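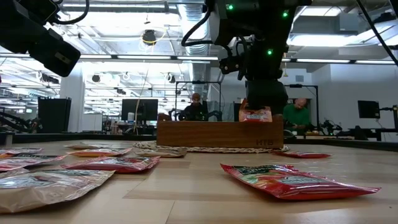 Will the Tukside 4 pedal set bolt to a rig I already own?
It fits any plate with slots on 10 mm hardware, and a Hollis or Jekley frame needs no adapter. For other frames, measure the slot spacing before ordering.

Tukside 4 Sim Racing Pedals
Price: $799
Made by Pernilis

The Tukside 4 is a three-pedal set for home racing simulators. The brake uses a load cell, so it reads how hard you press instead of how far the pedal moves. Drivers coming from a spring brake usually need a few evenings to get used to it. The throttle and clutch use contactless sensors and can be set at 4 different angles.

The heel plate is sold separately. If you race in socks or thin shoes, you will probably want it.

Earlier sets shipped with a short USB cable. Sets packed since September have a longer one, and owners of an older set can ask us for the new cable at no charge.
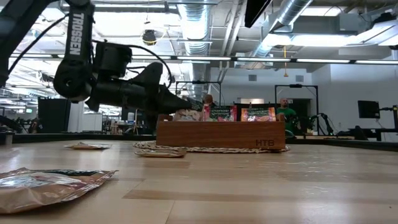 SETUP AND CALIBRATION

Mount the set before you calibrate. A loose base plate will throw off the brake reading. Tighten the front bolts first, then the rear pair.

Open the Pernilis software and press the brake as hard as you would in a race — not as hard as you can. Save that as full braking. The factory setting is 700 newtons, and many drivers turn it down on a desk chair or a folding frame.

Elastomers for the brake come in soft, medium and hard. Medium is installed at the factory. To change it, remove the rear pin and slide the stack out. No grease is needed.

In the box: pedal set, USB cable, elastomer kit, hex keys, mounting bolts.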